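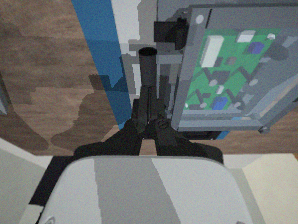

Godfrey Kashindye told me that viewers don't mourn the actor at all, they mourn the teatime slot they shared with her, and I've been arguing with him in my head ever since. He watched all 1417 episodes of Lullunell, so I can't just wave him away. But the 133 letters I read (mostly handwritten, a few very long) pull in both directions. Shiuli Gazi wrote two pages on the ward sister's voice and never once mentioned the character's name. Rajitha Barua wanted the part recast by August and said so in capitals!

I sorted the letters by whom they addressed – the actor, the character or the producers – and this went less smoothly than I'd hoped. Plenty began with one and drifted to another by the second paragraph. I ended up coding those by their opening line, which Debashish Sikder, my second reader, thought was too blunt. We still disagree on a handful.

Letters to the character were the shortest, and they often picked up a plot thread left hanging, usually the Hellerura clinic fire.

Figure 2. Simulated white robot arm on a dark wooden table. 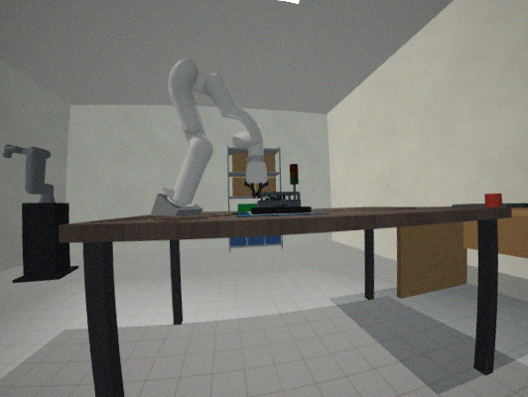
4.3 Letters to the producers

I'd expected anger in this pile and got scheduling. The Sunday repeat came up again and again, with people asking for her last episodes to be shown in full.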